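4.2 Pedestrian intent at signalized corners

The planner described in Section 3 needs, for every person close to the road, an estimate of whether this person will enter the crosswalk in the next planning horizon. In the first version of Foltero we used only the distance to the curb and the walking speed. This was sufficient in mid-block situations, but at corners the vehicle stopped too often. A person who waits at a corner can have two crossings available, and the distance alone does not tell which one is meant.

We therefore added the body orientation as an input. The orientation is estimated from the camera image by the perception module and is smoothed over 14 time steps. It is then compared with the axis of each crosswalk in the map. If the confidence of the orientation is low, the module falls back to the old rule. Koller and Strebel had proposed a similar fallback for cyclists in an internal report in April, and we kept their threshold without change.

The tests were made in simulation with the Lorkmont map set. We selected 16 corners and defined 31 start poses for the pedestrian at each of them. All runs reported in this section use the software build of 9/8/25. The signal state was not given to the intent module, so that its output depends on the person and the map only.

Street furniture was a source of error which we had underestimated. Bollards and thin poles were sometimes tracked as standing persons, in particular when their lower part had a low contrast to the building behind. We now require a valid orientation before a static track may receive the class "pedestrian". Corner 2 was used for tuning this rule and is excluded from the results.
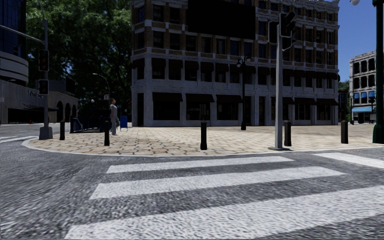
Figure 6. Simulated corner with one pedestrian on the plaza behind the crosswalk, body turned to the right. Bollards and signal poles stand on the same paved area.

The remaining false stops occur mostly with persons who stand far from the curb and turn slowly. For these cases the smoothing is too long, and the estimate follows the real orientation with a delay. A shorter window reduces the delay but makes the output unstable for distant persons. We return to this problem in Section 5.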